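A morning at the Clisard open lab: teaching a robot arm by remote control
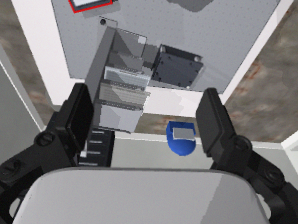

So can you really teach a robot a kitchen chore by steering it through the chore yourself?

Up to a point. You can collect a lot of recordings of a person doing the job through the robot, and a program trained on those recordings will often copy the job in the same room with the same objects. How far it gets in a different room was the thing I went to Clisard to ask, and I came home with half an answer.

The open lab runs one morning every May, in a low building behind the Prakbridge bus depot. Parking is bad. Coffee was free and finished by ten. Visitors go in groups, and ours got the simulation room first, where the operators drive a simulated arm on a screen using a hand controller. You look down past the gripper at a gray counter with a rack on it, and on a lower level there's a blue cup with a flat gray piece lying across the top. The room they've drawn has a brown mottled floor. I've seen nicer kitchens in video games, but I've seen worse in rentals.

Our guide told us the kitchen set holds 1,000 recorded runs. The handout said 1,005. When I asked about the extra five, I was told the handout was newer. Fine, but I'd have liked to hear how many runs were thrown away to get there, and that number wasn't on either the handout or the slides. If an operator fumbles a cup and starts over, does the fumble stay in? The reply was that it depends on the project.

They let visitors try. My turn lasted a few minutes and I was poor at it. Looking straight down, I had no sense of how far the fingers were from the cup, and the controller gives you no feel of touching anything. I closed the gripper on air twice. The operator next to me was quick and tidy, and I asked how long it took to get that way. Weeks, she said. That matters, because the brochure line is that anybody can teach the robot. Anybody can hold the controller. Whether you want my runs in your training set is another question, and the lab agreed that you don't.

Next door they showed hand guiding on a real arm, made by Stasanent. You grab the wrist and push it where you want it to go, and the arm remembers the path. I liked this much more. It's heavier than it looks on the company's videos, and your own arm gets in the way, but at least you know where the thing is.

The last stop was a talk on the Karunaratne project, which mixes simulated runs with 174 done on the real machine. The claim is that the simulated ones save most of the labor. Perhaps they do. The success rate on the slide was 100 percent, for one task, on one counter, and the slide didn't say over how many tries. A man behind me asked. The speaker said she would check and email him.

Worth the trip if you live nearby. Go in the first group, wear flat shoes, and ask to see a task the arm hasn't been trained on. We asked, and the schedule didn't allow it.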